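Procuro gente de vendas para duas oficinas de conversa com clientes (inscrições abertas)

Olá! Eu sou o Yeison Usuga, trabalho com vendas B2B há mais tempo do que gosto de confessar, e estou montando um grupo pequeno de vendedores, gerentes de conta e donos de negócio para duas oficinas on-line sobre uma coisa que me tira o sono: o que a gente fala (e o que deixa de falar) na primeira conversa com quem ainda não decidiu comprar.

Se você já saiu de uma reunião achando que tinha sido ótima e depois o cliente sumiu, pode continuar lendo. Comigo aconteceu tantas vezes que comecei a guardar minhas anotações de reunião perdida numa pasta. Quando passei das 100, resolvi ler tudo de uma vez, num feriado, com muito café. Foi constrangedor! Em quase todas eu tinha começado a apresentar o produto antes de saber por que a pessoa tinha aceitado falar comigo.

Dessa leitura nasceu o roteiro de perguntas que uso hoje na Plavinent, onde cuido das contas novas, e que testei com a equipe da Zivemberg durante o mês de agosto. Agora quero colocar esse roteiro na mão de gente que vende outras coisas, para outros públicos, e ver onde ele emperra.

Como vai funcionar

São duas oficinas, cada uma de manhã, com pausa no meio (eu prometo a pausa, já sofri demais em treinamento sem pausa). Na primeira a gente trabalha a abertura da conversa: como perguntar sobre o problema sem parecer interrogatório, como perceber que quem está na sua frente não é quem assina, o que fazer quando perguntam o preço logo de cara. Na segunda, cada participante traz uma negociação real, parada, daquelas que ficam meses no funil com a etiqueta "retomar contato", e o grupo ajuda a decidir se vale insistir.

Quem conduz comigo é o Segundo Mamani, que passou a carreira inteira do outro lado da mesa, em compras. Ele vai fazer o papel do comprador nas simulações e aviso desde já que ele é duro. Na última vez que ensaiamos juntos, me deixou falando sozinho por um tempo que me pareceu uma eternidade e depois disse: "E isso resolve o quê para mim?". Eu travei. Eu, que escrevi o roteiro!

Entre uma oficina e outra tem uma tarefa curta: gravar (só em áudio, e com autorização do cliente, claro) ou anotar uma conversa de vendas sua e marcar os momentos em que você perguntou e os momentos em que explicou. Não precisa mandar para mim, é material seu. Quem quiser compartilhar um trecho compartilha, quem não quiser só escuta os outros e dá palpite.

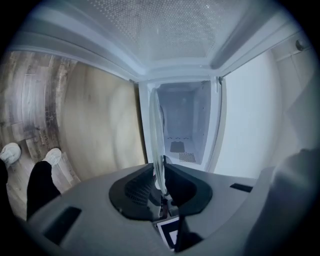
Quem eu estou procurando

Gente que conversa com clientes toda semana. Pode ser vendedor de equipamento, de serviço, de software, representante comercial, dona de estúdio que fecha os próprios contratos, engenheiro que virou comercial meio sem querer (conheço vários, e costumam perguntar muito bem). Não faço questão de diploma nem de cargo bonito.

O que eu preciso mesmo:

- que você possa estar presente nas duas oficinas, do começo ao fim
- que tenha pelo menos uma negociação em andamento para trabalhar
- que tope fazer simulação na frente dos outros, com câmera ligada
- que guarde para si o que ouvir dos colegas

Se você lidera uma equipe, pode inscrever até 3 pessoas da mesma empresa, mas elas vão ficar em grupos de simulação separados. A conversa muda muito quando o chefe está escutando, e aí o exercício perde a graça.

Quanto custa e o que você leva

A participação é gratuita nesta rodada. Em troca, peço que você responda a um questionário antes e outro depois, e que me conte com franqueza o que achou chato, confuso ou inútil. Sério, pode reclamar. Elogio eu agradeço, mas é a reclamação que me ajuda a arrumar o roteiro.

Você recebe o caderno de perguntas em PDF, o modelo de anotações que eu uso depois de cada reunião e um retorno por escrito do Segundo sobre a sua simulação. Quem participar também pode entrar no grupo de discussão da Rivadeneyra, nossa parceira nesta edição, onde o pessoal troca propostas e histórias de cliente difícil.

Não tem venda no final, tá? Já fui a muita oficina "gratuita" que terminava em oferta relâmpago e saí de todas irritado.

Como se inscrever

Mande uma mensagem pelo formulário de contato do site, com o assunto "Oficinas", até 10 de setembro. Escreva do seu jeito, sem carta de apresentação formal, e me conte:

- o que você vende e para quem
- uma venda que você perdeu e ainda não entendeu por quê
- o que você gostaria de perguntar aos clientes e não tem coragem

Essa última resposta é a que eu leio primeiro, confesso. Respondo todo mundo, inclusive quem não entrar desta vez, e os nomes que ficarem de fora vão para a lista da próxima turma, que deve usar a sala virtual da Pruren e comportar mais gente.

Qualquer dúvida sobre horário, tarefa ou sigilo, use o mesmo formulário. As perguntas sobre compras e fornecedores eu encaminho direto para o Segundo.

Um abraço e até a oficina,
Yeison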